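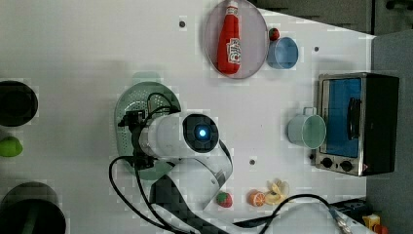 Effie Hepburn
Press Officer, Cuken

Cuken is adding a play kitchen collection to its toy lending service this August, with 43 sets ready for nurseries and childminders to borrow.

The collection covers cooking, serving and washing up. Pieces include a small toaster oven with two control knobs, a light green plastic colander, a mint-green mug, a light blue cup and a ketchup bottle. Toy foods such as strawberries and a cut orange half are also part of the range.

Sets can be borrowed for up to six weeks and go out from the Aitken Road store – collection is from 9am. Settings that already belong to the service pay nothing extra. More than 900 loans were made last year, and play food was the most common request.

Bookings are open now. New members can join at the store or by post, and should allow a week for their card to arrive.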